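Grandparent Mornings to Run Through the School Year in Felness

Grandparents who look after young children during the week will be able to keep meeting at Mfinanga Hall in Felness after the program's trial run ends this month. The weekly drop-in, called Grandparent Mornings, had been set to close for good once its starting money ran out. 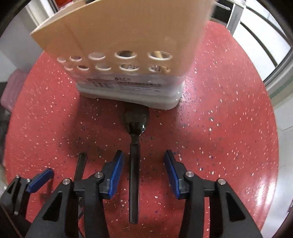 Joanne Tibbets
Family and Community Reporter

The program is for grandparents and other older relatives who have children in their care while the parents are at work. It opened in January with a plan for six sessions. By the last of them, 160 adults had signed in at least once, many of them from Sistbridge and the farms on the far side of the river.

Clollus, the family services group that runs the mornings, said it has now raised $3,757 to keep them going. Most of the money came from a pancake supper and a used toy sale. The hall has agreed to hold its rent at the trial rate through the end of the school year.

Sessions will stay on Tuesday, from 9:30 to 11:30 a.m. There is no charge and no need to register. Adults must stay in the building with the children they bring, and the program does not offer drop-off care.

A survey handed out at the final trial session asked what people got from coming. The most common answer was time with other adults. Several wrote that they had raised their own children in town but no longer knew anyone with a toddler, and that a day at home with a two-year-old could be very long. Others said they wanted to catch up on what had changed since they were parents, such as car seat rules and safe sleep advice for babies.

One grandmother wrote that her grandson now asks to "go to work" on program days, as he is allowed to help put away the chairs. Small jobs like that have become a regular part of the morning. Children old enough to manage it hand out napkins, wipe tables and carry the picture books back to the shelf before everyone goes home.

A few things will change. The snack break moves up to 10:15, after complaints that it ran too close to lunch. The ride-on toys will go in the side room, away from the babies. Once a month a visitor will give a short talk, with the first one on children's teeth — parents are welcome at that one too, if they can get the time off.

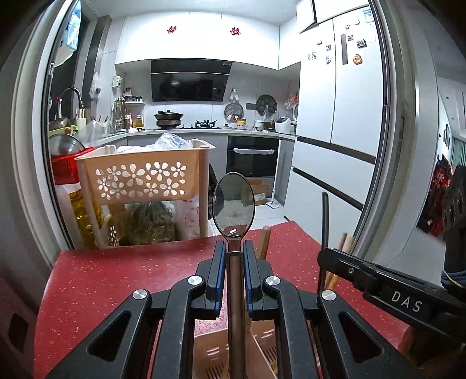

A metal spoon with a long brown handle.

The survey also brought requests for a second weekly session in Sistbridge. Clollus said it would like to offer one but has not found a room with a restroom on the same floor and parking close to the door. It expects to look again over the summer.

Parking behind Mfinanga Hall is free, but the lot fills early and the entrance from the alley is closed for sewer work. Visitors with strollers should use the ramp at the front. The inside door at the top of the ramp is heavy, and there is a bell beside it for anyone who needs a hand.

Grandparent Mornings will not meet during school vacation weeks.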